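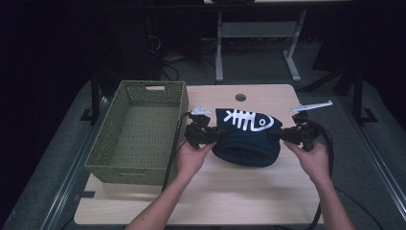 3.2 표본과 자료

분석 대상은 대학 Pomik의 학부 수시 전형 지원 기록 1254건. 두 해 치 자료를 합친 것이며, 중복 지원자는 나중 기록만 남겼다. 성별과 출신 고교 소재지, 가구 소득 구간, 부모 학력은 지원서 기재값 그대로 사용. 소득 구간 무응답이 꽤 있었는데 별도 범주로 두었고 대체(imputation)는 하지 않음. 이유는 부록 B 참조.

서류 평가 점수는 100점 만점. 평가자는 모두 14명이고 지원서 한 건을 두 명이 따로 읽는다. 점수 차가 크면 세 번째 평가자에게 넘어가는데, 이 조정 규칙은 학교 내부 지침에만 있고 공개되지 않았다. 우리는 지침 사본을 열람만 했고 인용 허가는 받지 못했다. 따라서 아래 서술은 요지에 그친다.

3.3 '인성' 항목의 문제

쟁점은 비학업 항목, 그중에서도 인성 점수다. 선행 연구 대부분은 학업 점수와 합격 여부의 관계만 보고 인성 항목은 통제변수로 처리했다. 이렇게 하면 항목 자체에 편향이 있을 때 그 편향이 모형 안으로 숨어 버린다. Wijesinghe 모형도 마찬가지. 통제변수로 넣으면 집단 간 격차가 거의 사라지고, 빼면 다시 나타난다. 어느 쪽이 옳은 설정인지는 통계만으로 정할수 없다. 인성 점수가 무엇을 재는지 먼저 물어야 한다.

그래서 두 가지 설정을 모두 보고한다. 모형 1은 학업 점수와 배경 변수만. 모형 2는 여기에 인성 점수 추가. 모형 3은 인성 점수를 종속변수로 놓고 배경 변수로 설명하는 방식인데, 이 논문의 핵심은 사실 모형 3이다.

평가자 효과는 임의효과로 넣었다. 같은 평가자가 읽은 지원서끼리는 점수가 비슷하게 나오는 경향이 있어서 이걸 무시하면 표준오차가 작게 잡힌다. 고교 효과도 넣어 보았으나 지원자가 한 명뿐인 학교가 많아 추정이 불안정했다. 본문 표에서는 제외, 부록에만 실음.

3.4 예비 결과

모형 1에서 저소득 구간의 계수는 음수이고 유의했다. 모형 2에서는 부호는 같지만 크기가 줄고 유의하지 않다. 모형 3의 결과를 보면 이유가 짐작된다. 학업 점수가 같은 지원자끼리 비교해도 저소득 구간의 인성 점수가 낮다. 교사 추천서의 길이를 넣으면 격차가 일부 줄어든다. 추천서 길이가 지원자의 특성인지 학교의 여건인지는 구분이 안 됨. 과밀 학급 교사가 짧게 쓰는 경우를 생각해 볼 수 있으나 학급 규모 자료가 없어 확인 못 했다.

비교를 위해 Tanetov와 Uvemine 두 대학의 공개 전형 요강도 검토했다. Tanetov는 인성 항목의 세부 기준을 공개하고, Uvemine은 반영 비율만 적어 놓았다. 두 곳 모두 개별 점수 자료는 얻지 못해서 정량 비교는 불가능. 요강 문구만 대조했다.

평가자 면담은 건당 70분 안팎, 반구조화 방식. 녹취는 면담자가 직접 풀었고 코딩은 두 명이 나누어 했다. 불일치는 협의로 정리. 면담에서 되풀이된 말은 "전체적인 인상"이었다. 인상의 근거를 물으면 답이 갈렸다. 봉사 활동을 드는 평가자도 있었고 자기소개서 문체를 드는 평가자도 있었다. 지침에는 문체에 대한 언급이 없다.

한계. 합격 후 등록 여부는 다루지 않았다. 지원 자체를 포기한 학생도 자료에 없다. 한 대학 자료이므로 일반화에는 주의가 필요하며, 조정 규칙이 도중에 한 차례 바뀐 점도 결과에 영향을 주었을 수 있다. 바뀐 시점 전후를 나눈 분석은 4장에서 다룬다. 계수의 방향은 나누어 보아도 같앗다.

모형 3의 추정 순서: 학업 점수 → 배경 변수 → 추천서 길이 → 평가자 임의효과. 각 단계의 계수는 표 4에 있음.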